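Vukon Countertop Arm – Produce Sorting Add-On

Updated 2025-01-18

Can a machine put the groceries away yet? Sort of. The Vukon picks up fruit and veg one peice at a time and moves it in or out of an open basket. Slow. Good with round things, so-so with leaves. Not a replacement for you – not this year.

What it handles: tomatoes, peppers, eggplant, small stuff up to 4 inches across the grip. Wire baskets OK.

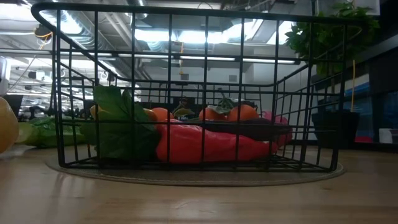 Black wire basket on a round woven mat, red pepper up front. 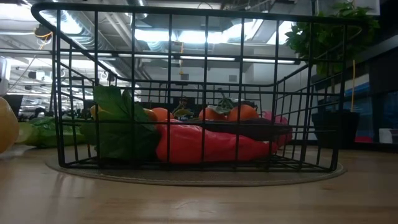

Wire is the hard part. Fingers catch on the rim, and the vision software (Herath, version 3) can lose track of things behind the grid. Better than last April, still not great. Leafy greens get dropped. Soft fruit – use the low grip setting or you get juice.

In the box: arm, 2 sets of finger pads, table clamp, power suply. Basket and mat not included.

Not for hot pans, knives or glass. Wipe pads after use.

Ships in 22 days. Spare pads sold separately, see Inavham pads page.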